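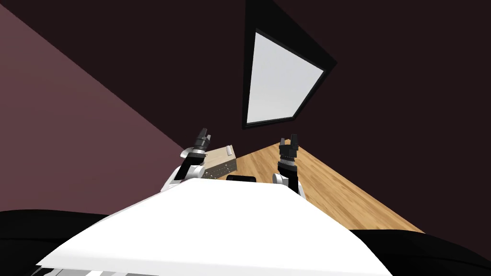
A wet June morning at the Drurance groundwater station

I'd been meaning to get to one of the Drurance open days for years and kept finding out about them the week after. This time I put it in the diary in red pen, and off I went with a flask, a borrowed waterproof and my good boots (which are no longer my good boots, more on that later).

For anyone who doesn't know it, Drurance is where they keep an eye on the water under the Wellard valley. It sits at the end of a long farm track, past two cattle grids and a sign so faded I drove straight by it and had to turn round in a gateway. We were asked to be there for half past nine. I made it at twenty to ten, and they were still handing out hi-vis vests, so I got away with it.

They started us off indoors with tea and a talk on where the valley's water comes from. I live on a borehole supply myself and I'd always had this idea of an underground lake, a big dark cave with a pump in it. No! It's soaked into the rock, in all the cracks and tiny gaps, and it creeps. Our guide said that rain falling on the top of the ridge can take years to show up in the springs by the church, and you could hear the whole room go "oh". Somebody asked whether last winter's floods meant we'd be fine for a good while, and the answer was a careful sort of maybe. A lot of that rain went straight down the river and out to sea. The slow, dull drizzle does more good, apparently, so I'm going to try and be nicer about drizzle.

Then out to the boreholes, and this was my favourite bit. The main one is 91 metres deep, and from the top it's the least impressive thing you ever saw, a metal cap on a pipe, knee high, with a padlock on it. But they took the cap off and let us have a go with the dipper. It's a tape measure on a reel with a probe on the end, and you wind it down and down until it beeps, which means it has touched water. You then bob it up and down a little to find the exact spot and read the number off the tape. I got a different reading from the woman before me by a good hand's width and had to do it again. Mine was the wrong one. She was very gracious about it.

There are loggers down most of the holes now that take a level every fifteen minutes, but they still come round and dip by hand to check them. I liked that.
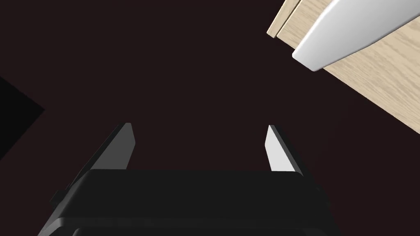 After that we split into groups. Mine went down to the Yeo, the stream that runs along the bottom of the site, to see the gauging weir. The path down is steep clay and it had been raining since before breakfast, so this is where the boots come in. I went over once, quite slowly, with plenty of time to think about it. The weir itself is a V-shaped notch, and the height of the water going through it tells you how much is flowing. There's a painted board with the levels on it and we all had a guess at the reading before going close enough to see. I was miles out.

What I hadn't understood before was how tied together the stream and the groundwater are. In a dry summer nearly all the water in the Yeo has come up from the rock. So when the level in the boreholes drops, the top of the stream just stops, and the place where it begins wanders down the valley. They'd put posts in along the bank for where it started in different years, and the lowest was almost 600 metres below the highest. I stood next to that bottom post for a while trying to picture the field with no stream in it.

Back up the hill (slower, holding on to the fence) for lunch. Soup and a roll, included in the ticket, which was only £4. The soup was leek and potato and very hot and I had two bowls.

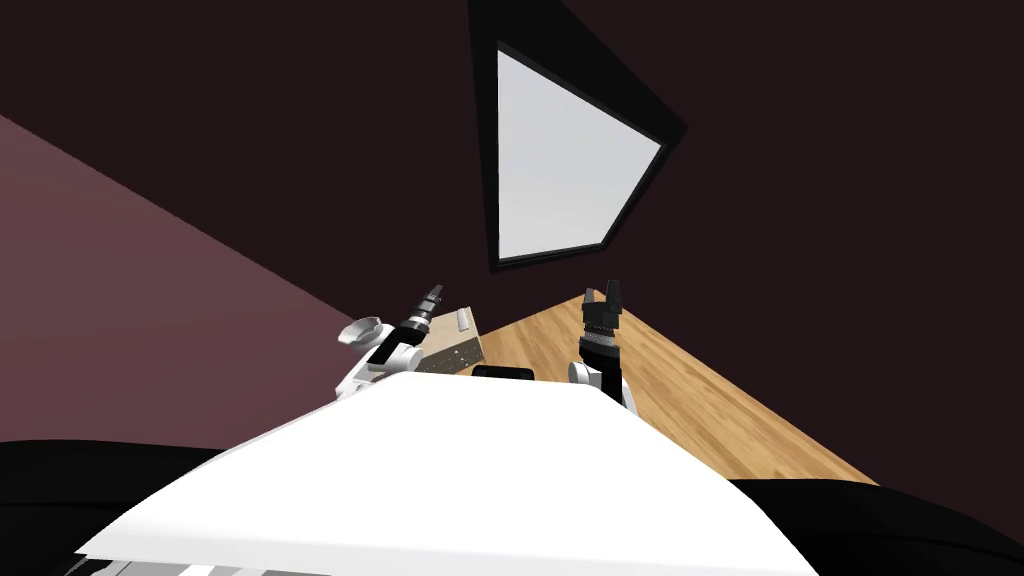
The afternoon: models and maps

I'll be truthful, I nearly went home at this point because my socks were soaked, but I'm glad I stayed. We had an hour on Midemance, the computer model they use for the whole catchment. The valley gets chopped up into squares, each 400 metres across, and every square has its own rock, soil and rainfall. Then you can ask it things. What if we have three dry winters running? What if the new houses at Wellard all go on the same supply? They let us pick a question and we went for the dry winters, obviously, being a cheerful lot. The blue on the map shrank back towards the river bit by bit and it went rather quiet in there.

It was made very clear to us that the model is only as good as what goes into it, and that there's a patch on the east side of the valley where they've hardly any boreholes and are more or less joining the dots. If you've got an old well in your garden over that way, they would love to hear from you, even if it's been capped for decades. There was a sheet to sign by the door.

The last thing was a tank of sand with coloured water going through it, meant for the children, though the adults had completely taken over by the time I got there. You put a drop of dye in at one end and watch where it goes. Mine went nowhere near where I'd have put money on it.

A few practical bits if you're thinking of going. Bring proper boots and a change of socks. The track is rough but fine in an ordinary car if you take it gently. The stream walk isn't suitable for pushchairs, though the boreholes nearest the car park are on flat ground and you can see those without any bother. There's one loo. They do another day in the autumn, when the levels are usually near their lowest, and I'd quite like to go back and dip that same borehole and see how far the tape has to go.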